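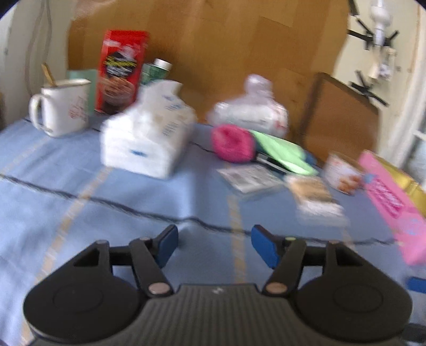 The hand-held gripper over a cluttered table, blue finger pads open.

Kwabena Nyarko was already talking about tables when I sat down with him and Hülya Soylu one afternoon in March, and he was still talking about them when the tea had gone and it was time to catch my bus. "People ask me about the gripper," he said, "and I always want to tell them about the tables."

The two of them have spent the past year on a project they call Dotby, which tries to teach a robot arm to tidy a household table by learning from people who do the job with a gripper in their own hand. A camera rides on the tool, so the robot later learns from much the same view it will have when it works. There are tissue boxes in the recordings, and mugs with spoons standing in them, and bags with knotted tops, and a great many patterned tablecloths.

"My aunt has a striped cloth she would never take off for a scientist," Soylu told me, laughing. "So we learned to leave the cloths on."

That decision became the heart of their result. The first set of recordings came from one plain bench in the lab, 1325 of them, all made by Nyarko over a winter he remembers mostly for his sore wrist. The robot trained on those did nicely on the bench and fell to pieces in a real kitchen. It would reach for a stripe, or stop above a box and wait there — "like a guest who has forgotten why he came into the room," as Nyarko put it.

For the second set they went out to people's homes and collected 2154 recordings, with the clutter left just as the household had it. Then they did the thing Soylu is proudest of, and threw some away. She went through the lot and took out 248 in which the person had hurried, because a hurried hand closes the fingers before it has really arrived.

"Kwabena was heartbroken," she said. "He had carried the bag up all those stairs!"

"I was a little heartbroken," he agreed.

The robot trained on what was left was tested in four kitchens it had no recordings from, and it picked up and put away the right thing almost twice as often as the bench-trained one had. Soft things are still hard for it. A folded cloth gives it trouble, and so does anything in a thin plastic bag, which changes shape the moment the fingers touch it.

I asked whether a slower, fussier collector would simply have done better from the beginning, and Soylu thought about that for a good while, turning her cup. She suspects so, but she would like to measure it before she says it in front of an audience. Her plan for the summer is to have the same person record the same table at two speeds, and to train on each set separately.

Nyarko, meanwhile, would like to try drawers. He has been eyeing his mother's.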